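Ratih Liew
A few notes on doing laundry in a small apartment through a humid summer. Short thread.

1/ I moved into the Kusuma building in July. It has one shared dryer in the basement for all the floors, and it costs more per load than the washer does. I quit using it after the second week and air-dry everything now.

2/ Spin speed matters more than anything you do afterward. My washer defaults to a low spin for "mixed." I change it every time. Towels come out a lot lighter and dry hours sooner.

3/ Give each piece a hard shake before you hang it. Shirts get one snap from the shoulders, pants from the waistband. I used to iron 4 shirts every weekend. Now I iron one, and only if I have a meeting at the Getis office.
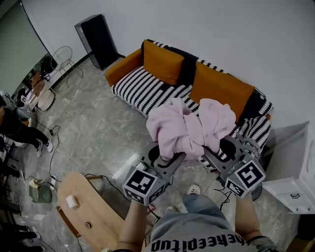 4/ Folding is where I always fell behind. Clean clothes would sit out for days and I'd dress from the pile. What fixed it was smaller loads. I do up to three a week, and I put each one away before I start the next.

5/ Humidity. I bought a cheap gauge, and the bedroom was at 78 percent with the window shut and a full rack in there. Cotton took a day and a half and smelled sour. I moved the rack to the hallway and pointed a fan at it from the side. Dry by morning.

6/ Leave a hand's width between things on the rack. If it doesn't all fit, the load was too big. Thick seams go on the outside rails.

7/ Somebody asked about fabric softener. I don't use it on towels. They stopped soaking up water after a few months of it, and two hot washes with plain detergent brought most of them back.

8/ Sheets are still a problem. I hang them over the bedroom door, folded once, and flip them before I go to sleep. If anyone in a small place has a better way to do fitted sheets, please reply.

9/ Forgot to say, clean the lint filter on the washer too. Mine is behind the little panel at the bottom. Put a towel down first.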